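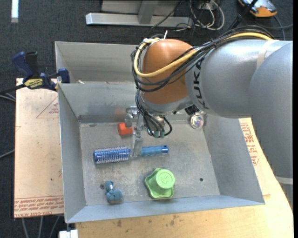
A KUKA arm with its gripper at a blue hairbrush, mixed items in a metal bin.

How to test a "tidying" robot before you believe the video

By Ita Corrigan

Every August somebody sends me a clip of an arm sorting household junk and asks if the chore is solved. My answer is still no. If you get the chance to run a demo yourself, these are the steps I use. You need one bin, a bag of ordinary stuff and a free afternoon.

1. Pick the objects yourself. Leave the vendor's kit in its case. Bring a hairbrush, a toy, something shiny and something with no obvious place to grab. A round brush is a good first item: the bristles give a gripper trouble, and the short section between head and handle is a small target.

2. Dump, don't place. Tip the bag in and leave things where they land. At Tevosa, Reynaldo Talavera kept straightening items between tries until I asked him to sit down.

3. Push a few things against the walls. Fingers need room on both sides, and a sloped wall takes some of it away. Most demos I have seen keep the middle of the bin busy and the corners clear.

4. Run 15 picks with no one touching the keyboard. Write down every one, including the ones the operator says don't count. A pick counts when the object is out of the bin and set down where you asked. Lifting it an inch is a miss.

5. Time the whole run, pauses included. Then empty the same bin by hand and time that too. Erlinda Ignacio did ours in under a minute while talking on the phone.

6. Change the lights and repeat. Glossy plastic and bare metal can look very different to a camera once a lamp moves.

7. Ask what happens next. Getting a brush out of a bin is one part of tidying up. Does it know the brush goes in the bathroom? Can it open the drawer?

If you get 4 misses or fewer, run it again on Tuesday with a new bag. I have yet to fill in a second sheet. Send me yours if you do, with the misses left in.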